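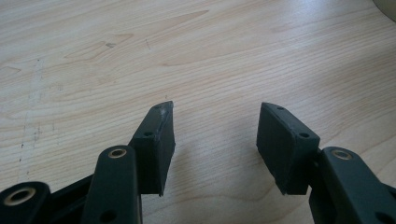 Search this site Go

Tenants' group questions "free" smart heating offer

Shares 65 Comments 2

Residents on the Sestola estate are being asked to sign up for heating controls that they have never seen working, on the strength of a savings figure that has yet to be explained. The Sestola Tenants' Group is today calling on the landlord, Mamani Homes, to pause the scheme until proper answers are given.

Letters went out in October to all 435 flats. They say that the Nisavow system, sold by the heating firm Inby, will be fitted at no cost and will cut bills by "up to a third". The group has asked three times how that figure was reached. The only reply so far has been a leaflet with the same figure on it.

"Up to a third includes nothing at all," said Wen-hsiung Cheung, chair of the group. "If my bill goes down by a penny, they can say they kept their word. We would like to know what the ordinary household saved, over a whole winter, in flats like these with windows like these. If they have that number, let them print it."

The group has also read the terms that come with the offer. The fitting is free, but after the second year a monthly charge is added to the service bill, and the amount is left blank. Tenants who want the controls taken out must pay for the work themselves. The letter mentions neither point.

Danjuma Ekpo, who has lived on the estate since it was built, remembers the last upgrade. "We had new boilers that were going to last a lifetime, then new meters that were going to end wrong bills. I'm still arguing about one of those. I've nothing against a better thermostat. I've got a perfectly good one on the wall now and I know how to turn it down."

Mamani Homes says the system has been tried in around 2000 homes elsewhere. The group has asked where those homes are, how they are heated and whether any of the people living in them can be spoken to. It has been told that this is commercially sensitive.

There are worries too about what the controls record. The terms allow Inby to keep details of when each room is heated and to share them with "selected partners". Édgar Salazar, who looks after the group's correspondence, has written to ask who those partners are. "A heating company may need to know that my heating is on," he said. "I can't see why its partners do."

The group is asking Mamani Homes to:

- publish the results of the earlier trial in full
- state the monthly charge in writing before anyone signs
- remove the cost of leaving the scheme
- move back the deadline for replies

Tenants who have already signed can write to withdraw before fitting begins, and the group has a short letter they may copy.

An open meeting will be held in the ground floor hall at 7pm. Inby has been invited and has not yet said whether it will come.

Press contact: Duván Carhuamaca, Sestola Tenants' Group

ENDS

2 comments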